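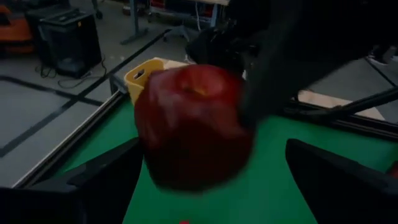

Monday, two-arm cell, sorting table

Came in to finish the left gripper. Erdal left a note on Friday's page that the left hand was letting fruit roll when the arm turned, and that he had already been through the speed settings without any change. So I left the software alone and started with the hardware.

Power off at the wall, stop button in, tag on the switch. Let both arms down onto the foam blocks before taking the brakes off. The left one still drops a little faster than the right when released. It has done that since we put the cell together and I don't think it is related, but I am writing it down again.

Took both fingers off the left hand. Two screws each. The outer finger had one screw I could turn with my fingertips. The other three were tight. No damage to the threads as far as I can see with the lamp. Cleaned out the old thread lock with a pick, wiped with alcohol, new drop of the medium stuff, and tightened by hand with the short driver until it stopped, then a small nudge more. We should really have a torque number for these. The Traron sheet gives one for the wrist flange but says nothing on the fingers. Barış is going to ask them.

While the fingers were off I checked the slide. There was grit in the track, very fine, dark. Probably dust from the floor plus whatever comes off the table covering. The green stuff sheds a bit when you rub it. Blew it out, wiped it, put a thin line of the white grease along both sides and ran the slide back and forth by hand until it felt even. Before cleaning there was a spot near the closed end where it caught. I could not feel that afterward.

Refitted the fingers and checked that they close parallel with a strip of paper between them. Pulled at the tip, pulled at the base. Tip was looser than the base on the first try. Backed the outer finger off, reseated it, tried again. Same drag at both ends now. The seat on that side has a small burr that holds the finger off square if you don't push it fully home first. I took it down with a fine stone but did not want to remove much. If anybody has this finger off again, push it in all the way before starting the screws.

Wrist camera, left: bracket was fine, lens had a smear on it. Cleaned. Connector reseated, cable tie replaced, because the old one was rubbing on the joint cover. The new tie sits one slot farther back and the cable has a larger loop. Ran the wrist to both ends of its travel by hand and the loop clears.

Then power on, home both arms, home both grippers. The left gripper homed on the second attempt. First time it stopped with the "travel short" fault. I think it was the fresh grease, it did not come back in any of the later homings, but see below.

Grip setting. It was at 60 percent, which is higher than I remember leaving it. Erdal says he raised it when the rolling started. With the finger tight there is no need for that, and it marks soft fruit. Brought it down to 40 for the apples. Width offset on the left was out by 2 mm after refitting, corrected in the config and saved under a new name. Old file is still in the folder. Please do not overwrite it until we have had a week on the new one.

Table and camera check after that. The big apples are the hard case for the left hand, as a large one fills most of the space between the fingers and hides the crate from the wrist camera. You end up with a lot of red in the middle and a bit of yellow behind it. The motion blur is also noticeable in the wrist view at the current exposure. The light at this end of the room is low, so the camera is keeping the shutter open longer than it should. Two ways to go: shorter exposure with more gain, or another light on the table. I would rather have the light. Barış thinks there is a spare Clorero panel in the Mandagi store and will look.

Set exposure back to where it was for now so that the recordings match the ones from last week.

Things noticed while walking around it:

The cables on the floor behind the table are in a tangle again. Nothing is pulled tight, but it is hard to tell which one belongs to what. Label both ends next time the cell is down.

The aluminum edge of the table was solid everywhere I leaned on it. The tape marks on the floor are still good. I measured the table from them and it has not shifted, so the base calibration should hold and I did not redo it.

Runs. Left arm only first, slow, with no fruit, then with one apple, then normal speed. After that both arms. I kept my hand on the stop for the first set and had no reason to use it. Watched the wrist turn in particular, since that was where Erdal saw the roll. The apple stayed where it was picked up in all 5 passes at normal speed. I would call that a start. It wants a proper session with mixed sizes before we close the ticket.

One thing I don't like: on the last pass there was a faint tick from the left hand as it opened. Ran it open and closed with no load and could not get it again. It might be the tie against the cover, it might be the burr. Leave the covers off until we know.

For whoever is on next:

Home the left gripper from cold and write down whether the fault shows.
Check the outer finger screws with the short driver after the first hour. If one has moved, stop and tell me before you redo it.
Wipe the slide at the end of the day, dry cloth only, no more grease.
Leave grip at 40 for apples. Pears have their own file and I have not touched it.

Parts used: thread lock, one cable tie, grease. We are low on the small ties. Finger screws are down to the last bag and should go on the Flarutville order when Erdal sends it.

Added 4:30. Erdal came by and ran it with the smallest apples we have. No roll. He heard the tick too, once, and thinks it comes from the finger mount and has nothing to do with the cable. I'll take the outer finger off again in the morning and look at the seat with the magnifier.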